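## 4. Setting up the table, the basket and the ball

Read this section to the end before you start. The activity is simple, but the table must be prepared the same way each time, otherwise the results from different days cannot be compared.

You need:

- one white table, minimum free length 50 inches
- one orange woven basket (Esteck, item 295)
- one orange lattice ball (Trullum)
- a soft cloth

### 4.1 Prepare the table

1. Remove everything which does not belong to the activity. Pens and cups are the usual guests.
2. Wipe the top with the soft cloth. Do not use a polish, it makes the surface shiny and reflections will disturb.
3. Place the basket on the table and leave a wide open area beside it.
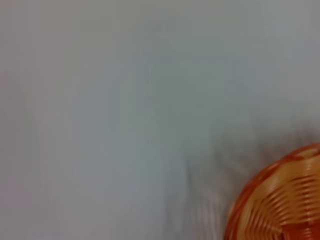
*Fig. 21: Free table surface next to the basket. The darker band is the rim.*

**Note:** The woven strands are smooth, so the basket slides easily. Put it down gently and do not push it by the rim.

### 4.2 Place the ball

1. Take the ball out of its bag and inspect the lattice. If one of the bars is broken, use the spare ball.
2. Put the ball on the open surface, outside the basket. Wait until it stops rolling.
3. If the ball does not want to stay, the table is not level. Adjust the feet of the table as explained in section 2.

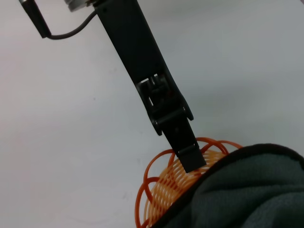 4. Keep both hands away from the ball when it is at rest. Also a small push of the table is enough to move it again, so please do not lean on the edge.

**Caution:** Do not squeeze the ball to test it. The lattice can take a permanent bend, and after this it rolls to one side.

### 4.3 Check the basket

1. Look at the bottom of the basket. The darker strip must lie flat along the full length of the oval.
2. Check the open loops around the rim. A bent loop can be pressed back with the fingers - slowly, without tools.
3. Hold the basket only at the rim on one side when you need to turn it. Do not put fingers through the coils of the wall.

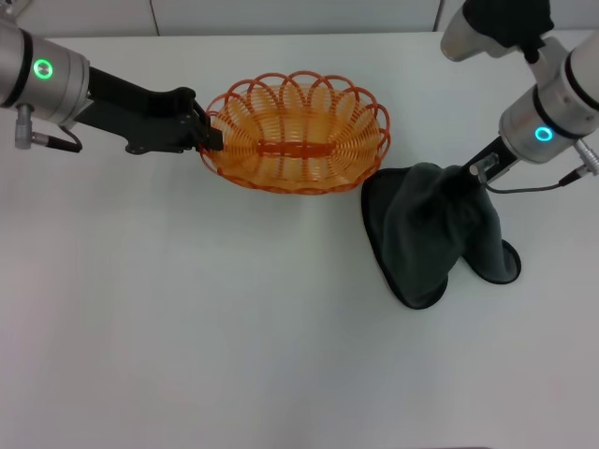 *Fig. 22: Basket held at the left side of the rim.*

**Note:** Older sets were delivered with a Jamard basket. It may be used, but do not mix the two types in one series.

After the last round, store the ball inside the basket and cover both with the cloth. For missing parts please write to Remo Widmer and give the item number.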